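Grullano Sheets - a small dataset of simulated bed making

README, version of 2020-04-14

Grullano Sheets is the result of a student project in the robotics club at Clurnbridge. We are five people, and for most of us it was the first time working with a robot that has two arms, even if the robot is only in a simulator. The dataset contains recordings of a person driving the robot by remote control while it handles a sheet on a bed. We publish it so that other clubs can start from something and do not have to record everything from zero.

Please read the part about known problems before you train anything.

What is inside

The release has 614 episodes. One episode is one attempt at one task, from the moment the operator takes control until the operator presses the stop key. Of these, 511 are marked as success by the operator. The rest are marked as failure and we kept them in on purpose, in their own folder, because two of us wanted to use them for a failure classifier.

Each episode folder has:

video from the head camera
joint positions of both arms, and the opening of both grippers
the commands that the operator sent
a text file with the task name, the room name, the operator initials and the success mark

There is no depth and no force data. The simulator can give depth, but we did not save it in the first weeks and later we did not want a dataset where half of the episodes have it.

Tasks

pull_corner: take one corner of the sheet and pull it to the corner of the bed.
smooth: move one or both grippers over the sheet to make the folds smaller.
fold_edge: take the top edge with both grippers and fold it back.
free: the operator does what he or she wants. These are short and were used for practice, so we did not put a success mark on them. In the success count they are counted as failure. We know this is not a nice solution.

Rooms

The robot works in 43 rooms. The rooms were put together by a script that Tharushi wrote. It picks walls, floor, doors, windows and things to hang on the walls from a list, and it does not check if the result looks like a room where somebody would live. So the colors are sometimes strong and the doors are sometimes in strange places. We like it this way, as a policy trained in one tidy room did very badly in our first test in October.

The head of the robot can turn and also tilt to the side. Operators were free to move it, and some of them tilt it a lot when they want to see past an arm. We did not rotate the video back.
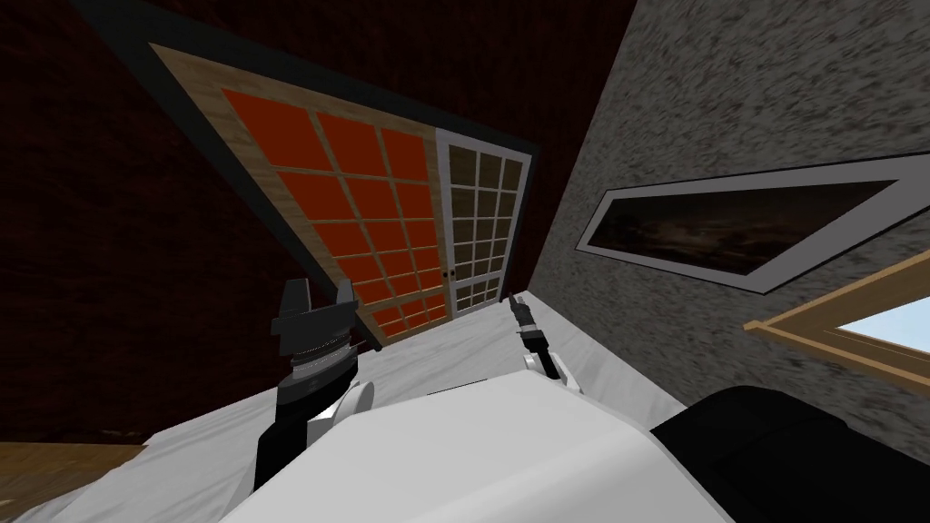 Head camera view in one of the generated rooms, with both arms over the white sheet.

If your model needs a level horizon, you have to correct the video yourself. The head angles are in the joint file, in the last two columns. Be careful with the order: tilt comes first, then pan. In the free episodes recorded by Rizwan the two columns are switched, and the script fix_head.py repairs this.

How we recorded

The operator sits in front of a normal screen and holds one controller in each hand. The left controller moves the left arm and the right controller moves the right arm. The trigger closes the gripper. Before an operator could record for the dataset, he or she had to finish ten practice episodes of pull_corner, and Anoma watched them.

The operators were Anoma Howlader, Rizwan Bhuiyan, Nuwan Marikar and Kasun Samarakoon. Kasun is left-handed and you will notice it in fold_edge, where he nearly always starts with the left arm. Tharushi Hettiarachchi did not record, she took care of the rooms and the file format.

Train and test split

We hold out 86 episodes for the test. They come from rooms which do not appear in the training part. The list is in split.txt. Please do not make a random split over all episodes, because the same room will then be on both sides and the numbers will look better than they are.

Known problems

The cloth is simulated with a rather coarse grid. Small folds are partly only shading and do not always move in the right way when a gripper passes over them.

Sometimes the gripper goes through the sheet and into the mattress. We removed the episodes where this happens for longer than one second. Shorter cases are still there.

The success mark is the opinion of the operator. Nuwan is strict and Rizwan is not. We wanted to mark everything a second time by another person, but we finished this only for pull_corner. The second marks are in the file marks2.txt.

In many episodes the robot's own body takes a big part of the lower half of the video. Some simple models learn from this more than from the sheet - a crop helps, but you can also lose the gripper with it.

The sheet is always white. We had plans for other colors and did not get to it.

What it should not be used for

We have never tried any of this on a real robot. Please do not run a policy from this dataset on real hardware near people without your own tests.

License and contact

You can use, change and share the data for study and research if you name the project. For commercial use, write to us first. Questions go to the issue page and Kasun answers most of them, although during exams it can take two weeks. If you find an episode with a wrong task name, please send the folder number and the name you think is correct.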